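**Take 18**

The vocal booth at Stimen measured 2 meters by 2 meters and had been treated for everything above 227 hertz. Below that, the room did what it liked. Rogério Cavalcanti had a note about this taped to the console, with the frequency circled and a correction curve drawn under it in pencil.

Lindalva Vasconcelos entered the booth, put on the headphones, and asked for less piano.

"How much less?"

"Until I stop following it."

He lowered the piano by 6 decibels. She sang the first verse of "Inthanon" and stopped on the word *river*, where she had stopped on each of the previous takes. The song was a cover. The original had been recorded by a duo called Masora, who sang it in a major key at a tempo suitable for walking. The label, Tedent, wanted it slower. Lindalva had moved it down a whole step in September, while she had a cold, and had kept it there after the cold was gone.

"The pitch is fine," Rogério said over the talkback. "You were a little behind the beat."

"I know where the beat is."

"I can move the word."

"Don't move the word."

He saved the take, labeled it 17, and entered the time in the session log. The log had columns for take, start, stop, microphone, and remarks. Under remarks he typed *river*. 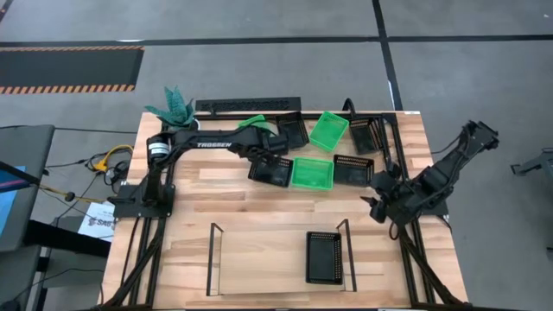
She asked him to mute the piano completely and give her the click instead. He did. After eight bars she asked him to mute the click.

"There will be nothing to line up to," he said.

"Then line the piano up to me."

This was possible. It would require a new tempo map, built by hand, and the pianist would have to come back and play against it. Rogério estimated the cost at one day. He opened a blank session, set the sample rate, checked the input level, and armed the track.

She sang from the beginning. The first verse ran four seconds longer than it had before. On *river* she held the vowel through what would have been the bar line, breathed, and continued. The meter peaked once in the second chorus, below the limit. He kept his hands off the faders.

When she finished, the decay in the low end took a little over a second to clear. He let it clear before he pressed stop.

"Was that behind?" she asked.

"Behind what?"

She took off the headphones and hung them on the stand. Rogério typed 18 in the first column, filled in the start and stop times, and left remarks blank. Then he called the pianist.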